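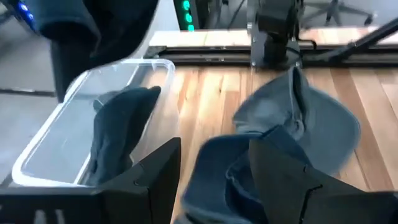 The old cinema in Ponoscombe closes its doors in August, and with it goes the only screen in the valley which still shows Hindi films every weekend. I have been going there for many years, first to learn the songs and later to understand the jokes.

The hall has 169 seats, and for the big romances all of them were taken. Families came from Plascombe by bus with food in their bags. When the hero arrived, people whistled, and the first minutes of his dialogue were always lost. I never minded this.

What will replace it? The Venetti multiplex has promised 2 evening shows per month, at a higher price and without an interval. For a film of three hours this is a serious matter. The interval is part of the story; the writers build everything towards it.

The Munshi film club wants to continue in the school hall and has already collected 683 signatures asking the council for permission. The sound there is poor and the chairs are hard. I signed anyway, and I will bring a cushion. The first film, if they get their licence, will be a family comedy at 7 in the evening.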